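Home | Our Work | Visit | Join In | Newsletter | Contact

Posted in: Calls & Opportunities > Community Archive

Tell us how your family baked: home bakers wanted for the Tisell Bread Book

Do you still have your grandmother's rye recipe? Did your uncle keep a sourdough crock going in the cellar for years and swear at anyone who moved it? We'd love to hear from you!

The Tisell Bread Book is a collection of everyday baking from the Skaltach valley, told by the people who did it. We already have 293 recipe cards, most of them from the old Bauerfeind bakery on Mill Street, and they are wonderful (one just says "flour until it looks right"). What we're short on is home baking, the loaves that never got sold or written down. So we're looking for 12 people to bake with us and talk with us this winter.

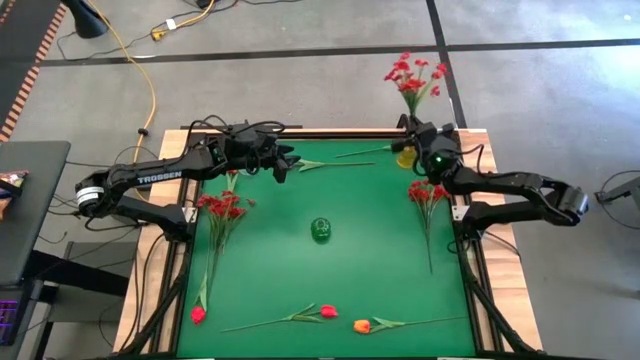
You don't need to be a good baker. Really! Volker Bauerfeind, who gave us the cards, says his own rolls come out like doorstops, and his two recordings are still some of my favorites. If you can remember how the kitchen smelled, who got the heel of the loaf, or what went wrong when the flour was bad, you have plenty to bring.

What you'd be doing

Each person comes to 2 sessions. The first is a conversation, usually an hour and a half, with Carola Kohlhase or me. We record the sound only, and you get a copy to keep. Bring photos, a tin, a worn-out dough scraper, whatever gets you talking. The second is a baking morning in the Wornel hall kitchen, starting at 8:30 a.m. because the big oven is slow to heat. Four people bake at a time, so you'll have company, and there's always coffee and far too much butter.

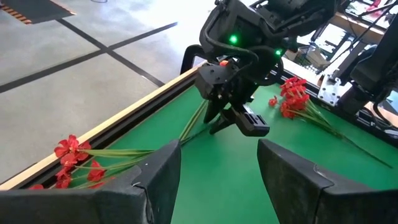 Green tabletop with its light tan wooden border.

Afterward Waltraud Schmieder types up your recipe and your stories and sends them to you. Change anything you like, or take something out. Nothing goes in the book until you've said yes.

Who can take part

Anyone 18 or older who grew up with home baking in the valley, or who moved here and brought bread from somewhere else. We'd be especially glad to hear about flatbreads, holiday loaves and anything baked in a wood stove. German, English or a mix of both is fine. The hall has a ramp and a low counter, and we can do the conversation at your house if that's easier.

We cover ingredients and bus fare, and everyone gets a printed copy of the book.

How to sign up

Call or stop by the Tisell reading room and ask for Malte Baumgart, or leave a note in the blue box by the door. Tell us your name, how to reach you, and one bread you remember. Sign-up stays open through December. Please mention any allergies, nuts especially, as we share the kitchen.

Svenja Hinrichs
Tisell Bread Book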